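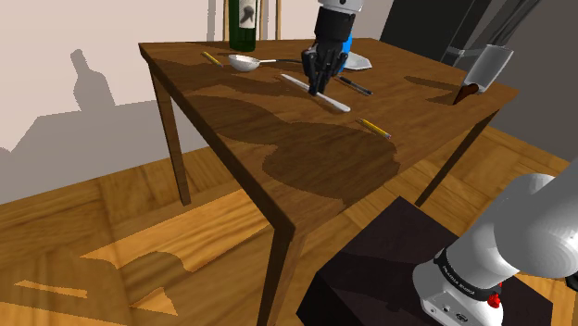
A green bottle with a white label on a wooden table.

The overnight ferry to Birncombe leaves the mainland at 9:40 p.m. and carries 130 passengers in the low season. Travelers who miss it must wait for the morning sailing, and many spend the night in the terminal, where the benches have armrests and the kiosk closes at 10.

The operator, Kilix, revised its delay policy in December. Passengers held for more than five hours now receive a meal voucher and may use the upper waiting room, which has reclining chairs, showers and luggage lockers. The voucher is accepted at Rinus, the cafeteria beside Gate 13, and at the bakery counter run by Ağca, whose spinach pastries tend to sell out before midnight.

Fog remains the principal cause of disruption. The harbor pilots will not clear a departure until the outer light is visible from the breakwater, and announcements are made only after that decision has reached the terminal. Last winter, 3,606 travelers had their crossings moved to a later sailing. Most were rebooked at the desk, although the telephone line is often quicker after dark.

Visitors with onward rail tickets should ask for a delay certificate before boarding. It is stamped at the ticket office and cannot be issued on the Birncombe side.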